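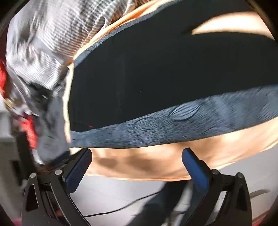 FOR IMMEDIATE RELEASE
4th October

Lorkance Opens Its Textile Handling Library, Having Finally Folded Enough of It

BRANILHAM. Lorkance, which makes hand-held grippers for teaching robots by demonstration, today released Trundberg, a library of 2000 recorded demonstrations of people handling cloth. Each one was performed by a person holding a gripper and doing the job the slow way, so that a robot arm might one day do it the slow way too.

The company has spent the past two years on rigid objects, which behave. A mug picked up at the handle stays mug-shaped. Fabric offers no such courtesy. It wrinkles, it slides off itself, it hides its own corners, and a piece that was flat when the operator reached for it has usually formed an opinion by the time the fingers close.

"We put off cloth for as long as our customers would let us," said Bogdan Iordache, head of demonstrations at Lorkance. "Then a hotel laundry asked whether our system could pick up one layer of a stack and leave the other layers alone. I said of course. I then went to the back room and spent an afternoon failing to do it myself, with two fingers and a college education."

Trundberg was recorded by 20 operators at the company's Branilham workshop. Tasks include separating layers, finding an edge, gathering loose fabric, opening a folded piece, and moving soft items from one place to another without dragging the neighbors along. Operators carry the gripper in one hand and squeeze it open and shut like a pair of kitchen tongs. A camera mounted on the tool records what the fingers are approaching, and the finger opening is logged along with it.

Lorkance also recorded 64 sessions by remote control, with the operator seated at a desk and steering an arm across the room. These are included for comparison. The company's position is that remote control is better for jobs where a person can't be near the work, and that holding the tool yourself is better for jobs where a person would like to be home for dinner. Operators reported that steering an arm through a pile of fabric resembled making a bed over the telephone.

Failed attempts have been left in. Lorkance's earlier releases contained only clean runs, and robots trained on them did very well until something went wrong, at which point they carried on with great confidence, holding nothing. The new recordings show operators missing an edge, letting go, backing off and trying again. Each attempt is marked as completed, recovered or abandoned. The company had proposed a fourth label during testing in July, but it was not suitable for publication.

"People assume the valuable part is the perfect fold," Iordache said. "I have watched all of this material. There are not that many perfect folds. What you do see is how a person opens the fingers wide, comes in low, changes their mind and comes in from the other side. We would like robots to have that. They can skip the sighing."

The first outside user is Grīnberga, a linen service that has been testing a single arm trained on an early portion of the library. The arm currently works at one sorting table, where it lifts items from a mixed pile and passes them along. It is slower than the staff. It has also declined to learn the fitted sheet, a decision the staff are said to respect.

Trundberg is available to research groups at no charge and to businesses under a paid license. The release includes the recordings, the attempt labels, a written guide to the tasks and the operator instructions, which run to two pages. The second page is mostly about sleeves.

Groups wishing to add their own demonstrations may borrow a gripper from Lorkance for the length of a project. Borrowers should supply their own fabric and are asked to return the tool without any of it wound into the joints.

About Lorkance
Lorkance designs hand-held grippers and recording software for teaching robots manual tasks. The company is based in Branilham and sells to warehouses, laundries and research labs. It does not do ironing.

Media contact
Bogdan Iordache, Lorkance, Branilham
Review copies of the operator instructions are available on request.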